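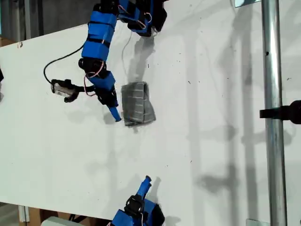 Page last changed: October, revision 4

Ultar bench finger rig — conditions of use and good practice

The Ultar is a table-mounted rig with slender robotic fingers, supplied by Hikholm to teaching and research laboratories for work on contact and pushing. It is delivered with its mounting hardware, servo wiring and a printed copy of the rules on this page. Laboratories that hold a Sterar service agreement must follow these rules for the agreement to remain valid.

Before work begins

The operator shall check each finger from base to tip with the power off. Wires must be able to follow the full travel of every joint without pulling tight. Straps and wrapping on the links are to be replaced when they no longer lie flat. Clamps on the supporting poles are tightened by hand and then checked a second time by another person.

The stop switch must be within reach of the operator at all times and is tested at the start of each session. A rig that fails this test is to be labelled and left unpowered.

Test objects

Objects made up in the laboratory are permitted. An object wrapped in duct tape is acceptable provided that no sticky surface is exposed and no end of tape can catch on a fingertip. No object may weigh more than 133 grams. Glass, open liquids and anything containing a battery are excluded.

Scuffs and small marks on the table top are normal in use. Raised damage must be made smooth before the rig is used again — a fingertip that catches on an edge can overload the joint behind it.

During work

Hands are to be kept off the table while the servos are powered. Objects are placed and removed only when motion has stopped and the operator has said so aloud. Continuous running is limited to 20 minutes, followed by a rest period with the power off. New motion programs are first run at reduced speed with no object in place.

Loose sensor modules and their cables may lie on the table if they are outside the programmed path of the fingers. Their position should be entered in the session log.

Training and records

Operators complete a supervised course of 16 hours, offered at the Hikholm training room in Bragança or at the customer's own site. Logs are kept for the life of the rig and must be passed on with it if it changes hands.

Spare fingertips, joint wiring and replacement log books are ordered through the Sterar parts desk. Please quote the serial number on the base plate.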